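Sorting the cable drawer: trays or bags?
Home & Storage > Small Spaces

shaimaa_bouazza
Started emptying the electronics drawer this morning. It's all charging cables, plug adapters, little boxes and the booklets that come with things. I have one shallow tray and a couple of plastic baskets from Veron, and I don't want to buy anything else. What would you put where?

dunmore40
Cables in the shallow tray, paper in one basket, small boxes in the other. Bundle each cable in the middle first or they tangle by the next day. Adapters can go in with the cables.

pkettle
I'd toss the booklets. You can find nearly all of them online. I threw out 17 last January and haven't missed one.

dunmore40
I disagree. I have an old Disonus radio and its manual isn't anywhere online. Keep the ones for things you still own.

shaimaa_bouazza
Keeping them for now. Gray cable is in the red tray, one white booklet or flat box is in the green basket, and the small pink box is in the blue one. The maroon cable and the green adapter are still out on the table.

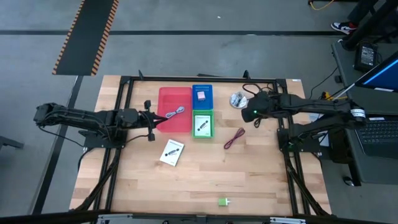

Do I need to label the cables before I put them away?

Label the ones that look alike and skip the rest. Masking tape folded over near the plug is enough, with the device name in marker.

rowtree
Masking tape gets gummy after a year. I use bread bag tags.

pkettle
Tags fall off. Mine did anyway. I went to zip bags, one cable per bag, and write on the bag.

rowtree
Bags take up more room than the cables do. In a 4 inch drawer you can't close it.

dunmore40
Depends on the drawer. Measure your baskets before you fill them, Shaimaa. My Witevon ones were too tall and I had to move 20 cables back out.

shaimaa_bouazza
Just checked, the baskets fit with the drawer shut. I'll use tape on the two black chargers that look the same and leave the others alone. The booklets can share with the pink box if I run out of space.

pkettle
Still say toss them.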